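Do you still use the mobile version of anything?
Phones and Tablets > General chat
Started February 4, 2020

nallness_fan
So my phone plan renewed and I got the "how you used your data" email, and it got me thinking. I spent almost the whole month in apps. The browser barely shows up on the list! I used to live in the browser on my phone, I had bookmarks in folders and everything. Is anyone still opening actual websites on a phone, or is it all apps now?

Bernice Kpodo
Me, all day long. I refuse to install an app for a store I buy from twice a year. My phone is a Fiadzo with hardly any storage, so every app has to earn its spot. The browser does the job fine if you're patient and don't mind closing the "get our app" banner on every single page.

tincanphone
The banner is why I gave in. I was reading a recipe and it covered half the screen, then the cookie thing covered the other half. Installed the app, never looked back.

Bernice Kpodo
See, that's rewarding them for bad behavior.

tincanphone
Probably! But I got dinner made.

gedi_p
I'd push back on the idea that this is an either/or. A lot of apps are the website in a wrapper. The Cisomero one is, you can tell because when the signal drops you get the same error page you'd get in the browser. So is that an app or the web? Depends who's doing the counting, and I never trust those surveys for that reason.
— Gediminas Pētersons

nallness_fan
Okay that's a fair point, I hadn't thought about the wrapper ones. My data email would call that an app for sure. It says I used 600 MB in the browser and everything else went to apps, but half of what I do in the social apps is tapping links that open inside the app. Where does that get counted?

gedi_p
As app data, on every plan I've had. Which makes the browser look deader than it is.

oldflipphone
Still on a flip phone here, 450 minutes a month and no data at all. I read this forum at the library and at my daughter's. You would be amazed how little I miss.

tincanphone
How do you do maps though

oldflipphone
I ask people. Or I look before I leave.

Bernice Kpodo
I love this. I could not do it, but I love it.

marlow77
Disagree with pretty much everybody. The browser on a phone is miserable and always was. Tiny text, pages jumping around while the ads load so you tap the wrong thing, logging in again every time. My bank's site logs me out after 2 minutes. The app takes my thumbprint and I'm in. Normal people picked apps and they were right to.

gedi_p
Your bank could put the same login on the site if it wanted to. They put the work into the app and let the site rot, then everyone says the site is bad.

marlow77
Sure, but I have to use the one that exists.

nallness_fan
Ha, you're both kind of making the same argument. I'm going to try a week with Ballance deleted and use their site instead, and I'll come back and report.
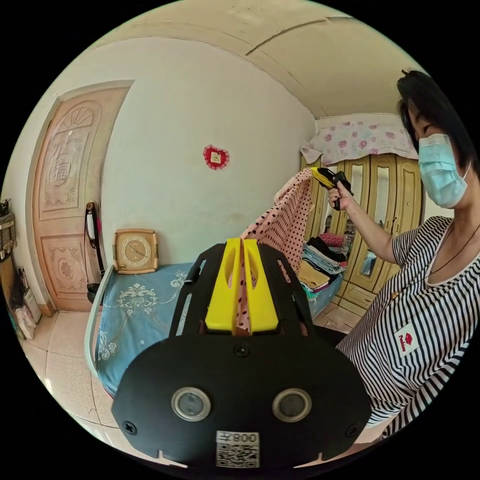 More threads in General chat

Best cheap plan if you mostly text?
Moving contacts from an old phone, what worked for you
Does anybody still answer unknown numbers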